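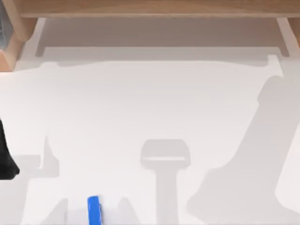 Isham Forum > Simulation > Recording demos by hand

Overhead view in sim – keep the shadows or turn them off?

plumb_line
November 2020
I'm collecting demos in simulation with two leader arms on my desk driving the arms on screen. The table is white, with a wooden frame along the back. From the overhead camera the arms are mostly outside the view, but their shadows fall across the table. I can switch shadows off in the renderer with one setting. Should I, before I record the full set? I have 13 demos so far and I don't mind throwing them out.

tapeworm88
Turn them off. The big gray shape on the right is larger than anything the policy needs to look at. With that few demos it will learn the shadow and ignore the part.

kettlehand
I'd leave them on. When I'm driving the arms from that camera, the shadow is how I judge height. As the gripper comes down, the shadow closes up on it. Without it I keep stopping short or pushing into the table.

tapeworm88
That is a problem for the person driving. Give the operator a second camera and keep the training images clean. You can replay the joint positions afterwards and render them any way you want.

plumb_line
I didn't think of replaying. I only save images and gripper state at the moment, so I would have to change the recorder to save joints as well.

Guillot_bench
Save the joints whatever you decide. Save the object poses too, and the starting state. We had 1000 episodes from the Drultach setup with images only, and when we moved the camera they were no use to us.

On the shadows, what are you moving to afterwards? If it stays in sim, I don't think it matters much. If it goes to a real table, there will be shadows there and you can't turn those off.

plumb_line
A real table, in January if the arms arrive.

kettlehand
Then keep them, and move the light between episodes so they don't always land in the same place.

tapeworm88
I can agree to moving the light. A fixed light with fixed shadows is the worst choice of the lot.

oddsocket
Different point. The overhead view is very tight at the bottom. The blue thing runs off the edge, and there is only a bit of black gripper on the left. I'd raise the camera before worrying about the light. If you can't see what you are reaching for, your demos will have a lot of hunting around in them, and the policy copies that too.

plumb_line
I drive mostly from the front camera, so I hadn't paid much attention to the framing on this one. I'll raise it.

Guillot_bench
Check the wooden frame once you do. On the Plumatthorpe scene we went up too far and the beam covered the back of the work area.

plumb_line
OK. The plan is to save joints and object poses, raise the camera, and record 3 short demos with the shadows on. Then I'll replay them under 2 different lights and see whether the grasps still line up. I'll post the settings file when that is done.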